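Bring back the second-hand school uniform rail

12 January 2024

By Noelia Ortuño

At the primary school in Hernside where my two children go, there used to be a clothes rail by the side entrance. Parents hung up jumpers and pinafores that no longer fitted, and other parents took them away. There was no sign-up sheet and no price list. If you wanted to leave a pound in the tin, you could, and the money went on paint for the playground.

The rail went in May. The school office said it was blocking a fire route, and I have no reason to doubt that. But it was never put back anywhere else, and eight months later we have a website instead, run by a firm called Rasura. You photograph the item, write a few lines, set a price, and wait. Rasura takes a cut of each sale, and the buyer pays postage on top, even if buyer and seller stand next to each other at the gate every morning.

I think this is a bad swap, and I want the rail back.

Start with the cost. My son's full uniform, bought new from the one approved shop, came to £60 last August. That was two jumpers, two polo shirts, a pair of trousers and the PE top with the badge on it. He had outgrown the trousers by the clocks going back. The year before, I had got nearly all of it off the rail, and some of it was on its second or third child by then. The jumper I liked best had the name Carrasco inked in the collar. Maite Carrasco told me it had been her eldest's, and before that a cousin's.

A website can do the same job in theory. In practice, clothes worth £2 do not get listed. Taking a decent photograph, answering messages and packing a parcel takes the better part of half an hour, and few parents of small children will spend it on a polo shirt with a faint gravy mark. So what ends up on the site is the good stuff: blazers, winter coats, shoes worn twice. The plain, slightly bobbled jumper, the very thing that most families need, goes in the bin or to the back of a cupboard. I have a bag of them myself.

There is also the matter of who sees what. I have heard people say that a website is kinder because it is private, and that some parents felt watched when they took things from the rail. I take that seriously. Soledad Aguirre, who has three at the school, told me she used to wait until the playground had cleared before she went to look. That is a real problem, and it deserves a real answer. Moving the rail inside, to the corridor by the hall, would help. So would opening it during parents' evening, when everyone is milling about anyway. Asking every family to bring one thing and take one thing at the start of term would help most of all, as then the taking is done by everyone.

Charging people postage does not make them feel any less poor.

I should be fair to the website. It works well for the secondary school, where the uniform costs a good deal more and the children come in from a wide area. Ignacio Nieto sold a blazer on it within a day and was pleased. It also lets you search by size, which the rail never did. Anyone who went through forty hangers looking for an age 7–8 will know the feeling. But size tags on a rail are not hard to arrange. A few dividers cut from a cereal box would do it.

Then there is the badge. The approved shop is the only place that sells the jumper with the crest sewn on, and a plain one from the supermarket is less than half the price. Other schools in the county sell the crest as an iron-on patch. If ours did the same, the rail would fill up faster, as any jumper of the right colour would count. I wrote to the governors with that suggestion in the autumn – Valeriano Esteban wrote back politely and said it would be looked at. I have heard nothing more.

Outgrown things pile up in a family home whether or not you have plans for them, and most of us would give them away tomorrow if it were easy.
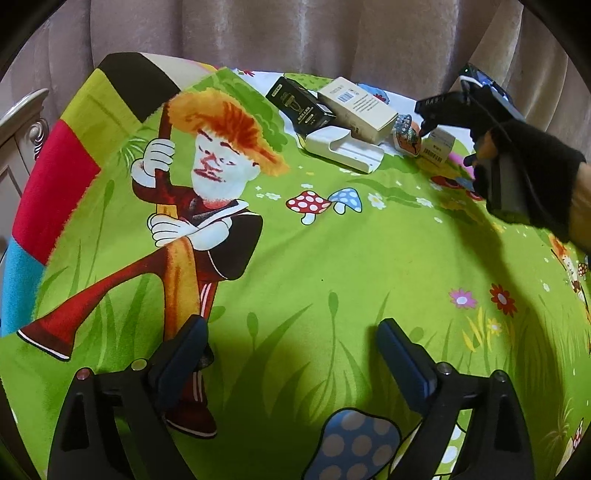
Who would look after the rail if it came back? The parents would, as they did before, with one person from each year taking a turn to tidy it on a Friday and bag up anything past wearing.

It took ten minutes when I did it. I picked up what had slipped off the hangers, put the odd socks in a carrier bag and went home. The school was not asked to do anything except give us a metre and a half of wall, and it could do that again.

The next parents' forum is before half-term. I will be asking for the rail to go on the agenda, and I would be glad of company. If you have spare hangers, particularly the small ones, please hold on to them for now.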